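Media Studies Project Report
How Fans Remember: Tribute Events for Pop Musicians
Noman Mughal
Submitted 10/28/20

1. Question

My project looked at how fan clubs mark the anniversary of a singer's death. I wanted to know who organizes these events, what happens at them, and whether they change as the years go by. I chose two clubs. One follows the late lead singer of the band Pilell, and the other follows the solo artist Lunden.

2. Method

I read two years of posts on each club's message board and saved 200 of them. I sorted the posts into memories, event planning, music and other. I also interviewed two organizers by phone. Both asked me to leave their names out.

3. Results

The Pilell club holds one large gathering in Dristberg every December. Members play the first album from start to finish and then read letters aloud. The order of the evening has stayed the same, and the organizer told me that older members complain if a song is moved.

The Lunden club has no main event. Fans meet in small groups at home, cook a meal and stream a concert recording. Planning posts on this board were short - mostly a street, a time and who was bringing what. Memory posts were longer and often came from people who never saw a live show.

Posts about the music itself were less common than I expected on both boards. Newer members asked which recordings to start with, and the answers often turned into stories about where someone first heard a song.

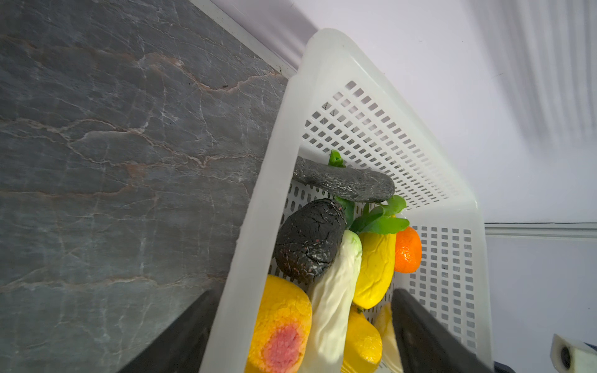 Figure 1. Artificial food items in a white basket by a dark gray countertop.

4. Problems

Sorting was harder than I had planned. Many posts fit more than one group, so I used the first sentence to decide. Chaudhry's textbook chapter on fan communities suggests having a second reader check the sorting, and I did not have time for that. The phone interviews were also short, and I forgot to ask either organizer how the events are paid for.

5. Next steps

I would like to add a club for an artist who died more recently and go through its board in the same way. The saved posts and my sorting sheet are in the class folder.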